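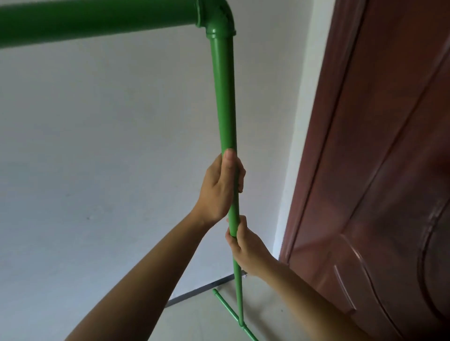

Green pipe at the elbow, where it turns down to the floor

Do I need to glue push-fit joints?
Posted 3rd July by Soriano

The bloke at the shop tried to sell me a $50 tub of "joint conditioner" for pipe like mine. Sounds like a rort. Is there any point, or is it just coloured grease?

Draltton
Depends on the fitting. If there's a rubber ring inside the collar, you want lubricant and no glue. If it's plain inside, it's made for solvent cement. Pull a spare one apart and look. I've never met a conditioner that did anything – dish soap has done me for 7 years on garden runs. Wouldn't use it on drinking water though.

Risard
I'd doubt the soap too, some of them are hard on rubber. Proper lubricant is cheap. Check the maker's sheet, not the shop.

Sukis
just silicone it mate, mine's been fine for 2 winters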